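A Morning at the Lanitz Dye House

29 Jan 2022

I had been meaning to get out to the Lanitz dye house since December, when a friend who sews told me they had started letting small groups in. The building is at the end of a service road behind the Tuklow rail yard. There is no sign on the road side. If you reach the grain elevator, you have gone too far, and you will have to drive all the way down to the feed store to turn around.

Seven of us were on the tour. Two were from a quilting guild, one was a high school chemistry teacher, and the rest of us just liked fabric. We signed in, got ear plugs and safety glasses, and were told to keep our sleeves buttoned near the rollers.

Amado Javier took us through. He has been a dyer for most of his working life and runs the color lab now. He talks quietly, and over the machines that meant we all stood very close to him and leaned in.

The tour started at the receiving dock, where the undyed cloth comes in. The trade calls it greige goods, pronounced "gray," and most of it was the color of oatmeal. It arrives on rolls wrapped in plastic, and each roll has a tag with the mill, the weight, and the fiber. Amado said the tag is only a starting point. They cut a strip from every lot and test it, because two lots of cotton from the same mill can take dye differently. He handed around two strips that had gone through the same bath. One was plainly darker than the other.

Before any color goes on, the cloth is scoured and bleached. This was the least pretty part of the visit and the part I learned the most from. Cotton has natural waxes in it, and if they are left in, the dye goes on in patches. The scouring room is hot and smells like a laundromat with something sharper underneath. The chemistry teacher asked a lot of questions about pH here, and Amado answered all of them. I did not follow every one.

The dye floor is one long room with a sloped concrete floor and drains down the middle. The older machines are open winches, where a loop of cloth is pulled up over a reel and dropped back into the bath again and again. The newer ones are closed jets that look like boilers laid on their sides, with a small round window to look through. One of the jets was running a navy. You could see the cloth go by in the window as a dark rope, very fast. The bath holds at 98 degrees Celsius for some polyester blends, he told us, and higher under pressure for others. Cotton with reactive dyes runs a good deal cooler.

The house has 1,220 recipes on file. The oldest are on index cards in a steel cabinet, written in pencil, and the lab still pulls them out. Amado showed us one for a brown called Lucero, with four sets of handwriting on it. Each time a dye supplier dropped a product, someone crossed out a line and wrote in a replacement. He said the brown on that card has drifted a little over the years, and a customer who ordered it first and a customer who ordered it last would not have quite the same couch.

I liked the color lab best. It is a small room with a north window and a gray light booth for matching. Gray walls, gray counter, gray smocks. A customer sends in a swatch, and the lab dyes small samples in steel tubes until one matches under daylight, store light, and a plain household bulb. A match that holds under one lamp and fails under another is called metameric. We each got to look at a pair of greens in the booth while he switched the lamps. Under the first they were the same. Under the third, one had gone almost brown.

Teal, he said, is one of the harder colors to keep steady. It sits between blue and green, and people notice a small shift in either direction. The dyes that make it up do not always go onto the cloth at the same speed, so if the bath heats too fast, you can end up with a bluer piece than you planned. The house teal is called Flemoslow, after the creek behind the plant, and it took 57 trials to settle. I asked if the creek was that color. He said no, it was mud.

After dyeing comes washing off, and more of it than I expected. Dark shades get rinse after rinse until the water runs close to clear. Then the cloth is squeezed out, dried on a long frame that holds it by both edges, and brushed if the customer wants a softer face. The brushing machine throws off a fair amount of lint, and the windows near it looked as if they had frost on them.

Finished cloth goes to inspection, where it is pulled over a lit table and marked with little stickers wherever there is a flaw. The inspector working that morning could spot a slub the size of a grain of rice with the cloth moving at walking speed. She let each of us try. I missed three in a row, and one of the quilters caught all of hers.

The plant treats its own water before it goes to the town sewer. We saw the tanks from outside, through a fence, and it was too cold to stand there long. Amado said water is the cost that has gone up most, and that the jets were bought mainly to use less of it.

The tour ended in a front room where they sell remnants by the pound. Prices are fair, and the bins are sorted by weight of cloth, so you have to dig for color. I came away with two yards of rust canvas and a piece of gray knit I do not have a use for yet. The quilters filled a tote bag each -- they had brought the bags with them.

A few practical notes. The walk takes around two hours, nearly all of it standing. Wear closed shoes you do not mind getting wet. There is one restroom, off the dock. The remnant room takes cards, but the reader was slow, so cash is quicker. Groups are booked by phone only, and you may need to call more than once -- the phone is in the office and the office is often empty. For lunch, the diner on the Tuklow side of the tracks has good soup and closes at two.

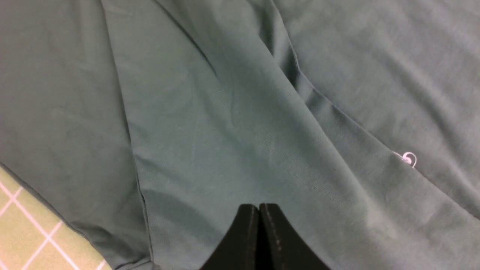 Teal cloth with a soft, matte face. The color goes noticeably bluer in the folds.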